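Zumetti ruft Greiferbacken der Baureihe Indel 2 zurück

Wandumura, Donnerstag, 4. Januar 2018. Die Zumetti GmbH tauscht die Fingerbeläge ihrer Greifer der Baureihe Indel 2 kostenlos aus. Betroffen sind 2949 Geräte, handgeführte Ausführungen ebenso wie solche für den Anbau an Roboterarme. Bei einem Teil der Beläge kann sich die Verklebung unter Dauerlast lösen. Der Greifer schließt dann nicht mehr gleichmäßig, gehaltene Gegenstände können herausrutschen.

Aufgefallen ist der Fehler im November bei Versuchen des Partnerunternehmens Odera, das Greifer für Aufräumarbeiten in Wohnräumen erprobt. Ein Belag löste sich nach 360 Betriebsstunden, ein Glasgefäß fiel zu Boden. Verletzt wurde niemand. Die Steuerung meldete keinen Fehler, weil sie nur den Motorstrom auswertet und nicht den Sitz der Beläge. 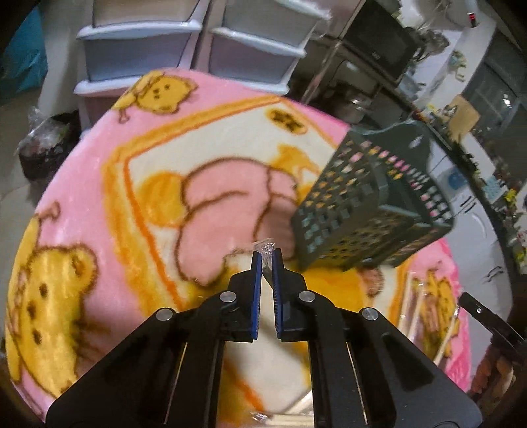

Handgeführter Greifer mit blauen, geriffelten Fingerbelägen beim Aufnehmen von Klarsichtfolie über einem Plüschteppich.

Zumetti bittet alle Betreiber, die Beläge vor der nächsten Inbetriebnahme zu prüfen. Lässt sich ein Belag mit dem Daumen seitlich verschieben oder steht eine Kante ab, ist das Gerät stillzulegen. Greifer ohne erkennbaren Schaden dürfen bis zum Austausch mit höchstens 30 Prozent der Nennkraft betrieben werden. Zerbrechliche Gegenstände und Arbeiten über Kopfhöhe sind davon ausgenommen. Ein Nachkleben durch den Betreiber ist nicht zulässig.

Die Ersatzbeläge werden zusätzlich formschlüssig gehalten. Der Versand an registrierte Kunden hat begonnen. Nicht registrierte Betreiber wenden sich unter Angabe der Seriennummer an den Kundendienst in Wandumura. Eine geänderte Steuerungssoftware, die ungleichmäßiges Schließen erkennt und den Greifer anhält, ist in Vorbereitung.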